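Unit 3: Kitting and Line Feeding

Kitting groups the parts for one assembly before they reach the station. Line stocking keeps each part in bulk at the point of use. The Arroyo case compares both. 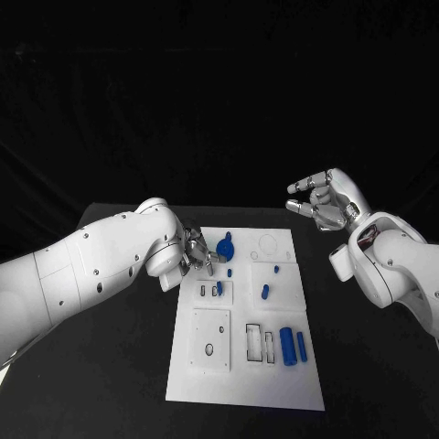
Kit size is set by the takt time and the reach zone. Parts used first go nearest the operator. 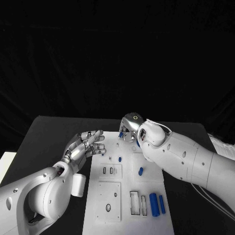 In the Arroyo data, a batch is 192 kits and each kit is checked at 2 points - at picking and at delivery. A shortage found at delivery counts against picking.

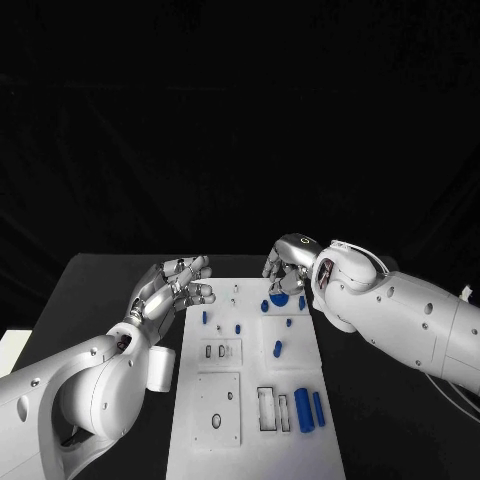
Compute the cost per kit for both methods. Use the September demand table, and state any assumption about rework.
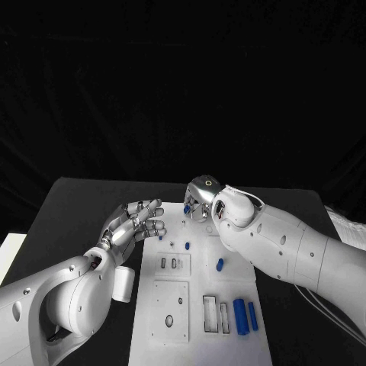 A reader of the Flirnville edition objects that the second check is wasted labor when picking errors are rare. Test this claim in problem 3.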